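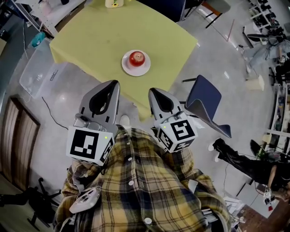 Dress the table before the chairs go in, Rafsan Amarasinghe wrote in reply to the previous edition of this section, and do not try to square the cloth with a chair already pushed up against the side. The order of the steps has been changed accordingly. The former step 9 is now step 3.

5 Setting up the square table

5.1 Scope

This section covers the Restis square table with the Brurkik cloth, the Hullora side chair and the Herath clear storage box. It applies to indoor use on a level floor. For the round and folding versions of the table, see Section 6. For washing and stain removal, see Section 8.

The procedure assumes that the table has been assembled as described in Section 4 and that the frame bolts have been tightened a second time after standing overnight.

5.2 Dimensions

Table top, each side: 1,000 mm
Cloth, each side: 1,750 mm
Drop, each side, cloth centered: 375 mm
Cloth weight, dry: 1,329 g
Leveling feet: 4

The cloth is cut square. It has no long side and may be laid in either direction. Allow for shrinkage after the first wash, as stated on the sewn label. Drop values in this section are for an unwashed cloth.

5.3 Before you begin

Clear the floor on every side of the table position. Bags, extension cords and loose cables should be moved out of the walking path or run along the wall. If a cable has to cross the floor near the table, route it behind the chair positions and secure it flat.

Check which way the doors of the room open. A chair that is pulled out for use must not stand in the swing of a door. This applies to double doors in particular, where the second leaf is often kept closed and is forgotten when the furniture is placed.

Where the table stands near a change of flooring, for example concrete on one side and wood on the other, place all table feet on the same surface. The leveling feet can correct a small slope. They are not intended to bridge a step or a threshold strip.

CAUTION: The table top is not fixed to the lower rail during transport. Lift the table by the frame. Do not lift or drag it by the edge of the top.

NOTE: Two people are recommended for moving the table. One person can complete the remaining steps.

5.4 Positioning and leveling

1. Carry the table to its position and set it down on all feet at the same time.

2. Press down on each corner in turn. If the table rocks, turn the leveling foot at the loose corner counterclockwise, as seen from above, until it meets the floor. Repeat at the other corners. Do not extend any foot beyond the red mark on the thread.

3. Move all chairs back from the table. They stay back until step 14.

4. Wipe the top with a slightly damp cloth and dry it. Remove crumbs and grit from the joint around the edge. Grit left under the tablecloth will mark the surface when plates are moved.

5.5 Laying the cloth

5. Place the folded cloth in the middle of the table with the sewn label facing down. The factory fold runs in quarters, and the point where the fold lines cross is the center of the cloth.

6. Open the cloth once toward yourself and once away. Open the remaining folds to the left and right. Do not shake the cloth out over the table if the lamp above hangs low.

7. Line up the center crossing with the center of the table. If the fold lines are no longer visible, measure the drop at the middle of two adjoining sides and shift the cloth until each measures 375 mm.

8. Smooth the cloth with flat hands from the center outward. Work toward the middle of each side first, then toward the corners. Smoothing the corners first pulls a diagonal crease across the top which cannot be removed without lifting the cloth again.

9. Let the corners hang freely. Do not tuck them under the top or tie them to the legs.

NOTE: The pale yellow-green cloth shows water spots for a short time after it is wiped. This is normal. Let the cloth dry completely before judging whether a spot needs treatment.

CAUTION: Do not iron the cloth on the table. The heat passes through to the top and may lift the finish.

If clips are used to hold the cloth, fit them at the middle of each side and keep them clear of the places where people sit. Clips are not supplied. Weighted hem pieces from the outdoor range can be used indoors, but they increase the pull on the cloth and may cause it to creep on a smooth top.

5.6 Placing the center plate

The basic setting has a single round white plate at the center of the table with one piece of fruit on it. A red apple is the usual choice against this cloth. It may be replaced with any firm fruit of similar size.

10. Wash and dry the plate. The foot ring on the underside must be dry before it touches the cloth.

11. Set the plate down at the center without sliding it. If its position needs correction, lift it, move it and set it down again.

12. Wash the apple, dry it and rub it with a clean cotton towel until it shines. Do not use oil or furniture polish on fruit that may be eaten.

13. Place the apple on the plate, stem up. Select fruit with an even base. If it tips, turn it a little at a time until it stands by itself. Do not cut the base flat, as the cut surface browns and leaks onto the plate.

Small items such as a box of tea, napkins or matches belong near the far edge of the table, away from the main seat. Keep them far enough in that they cannot be knocked off when the cloth is touched from the side. Items with printed sides may leave color on the cloth if the cloth is damp.

NOTE: Check the fruit daily in warm rooms. Replace it when the skin wrinkles or when soft places can be felt. In December, when heating is on and the air is dry, apples kept at room temperature may wrinkle sooner than at other times of the year.

5.7 Placing the chairs

14. Bring the chairs to the table one at a time. Lift each chair by the backrest and the front of the seat. Dragging wears the leg caps and leaves dark marks on light wooden floors.

15. Hold back the hanging edge of the cloth with one hand and push the chair in with the other until the front of the seat is under the table. Release the cloth so that it falls over the front of the seat or in front of it. Either position is acceptable, but it should be the same at every chair in use.

16. Walk once around the table and check that no chair leg stands on the cloth.

CAUTION: A chair leg standing on the hem will pull the cloth, and everything on it, when the chair is moved. Check this again each time a chair is returned to the table.

The dark navy chairs are delivered with black legs and plain caps. Felt caps for wooden floors are listed in Section 9. Felt caps pick up dust quickly on concrete and are not recommended there. If the chairs are moved regularly between the two kinds of floor, use the plain caps and lift the chairs.

Office chairs and other seats on rollers should not be used at this table. The rollers catch the hem, and the armrests of most models do not pass under the frame.

5.8 Storing items not in use

Use the clear storage box for the spare cloth, clips, felt caps and tools. Place it on the floor beside the table or next to a shelving unit, outside the path between the table and the door.

17. Fold the spare cloth along the factory fold lines and lay it flat at the bottom of the box. Put hard items in a separate bag before placing them on top.

18. Close the lid on all sides. If it does not close without force, remove items until it does.

19. Keep the top of the box clear where possible. Light items may be set down on it for a short time. The box must not be used as a seat or a step.

CAUTION: Do not store a damp cloth in a closed box. Mildew stains are not covered by the warranty.

5.9 Faults and remedies

Fault: The cloth hangs lower on one side.
Remedy: Remove the plate and repeat steps 7 and 8. If the difference remains, measure the cloth. Uneven drying can stretch one side.

Fault: The table rocks after the cloth has been laid.
Remedy: Look for a foot standing on a cable or on the hem. If there is none, repeat step 2. The cloth may stay in place, but the plate should be removed first.

Fault: The plate slides when the cloth is touched.
Remedy: Dry the foot ring and the table top under the cloth. A thin non-slip underlay may be fitted. Cut it 20 mm smaller than the top on each side.

Fault: A crease runs from corner to corner.
Remedy: Lift the cloth by two adjoining corners, lay it down again and smooth it in the order given in step 8.

Fault: A chair does not go fully under the table.
Remedy: Check whether the backrest meets the edge of the top before the seat is in. If it does, the chair is at its limit and must not be forced. If it does not, look for cloth gathered between the seat and the frame.

5.10 Clearing the table

Remove the small items first, then the fruit, then the plate. Pull the chairs back before lifting the cloth. Fold the sides of the cloth toward the center so that crumbs are kept inside, carry it away from the table and shake it out. Leave the top uncovered for one hour before laying a fresh cloth.

Continue with Section 6 for round and folding tables.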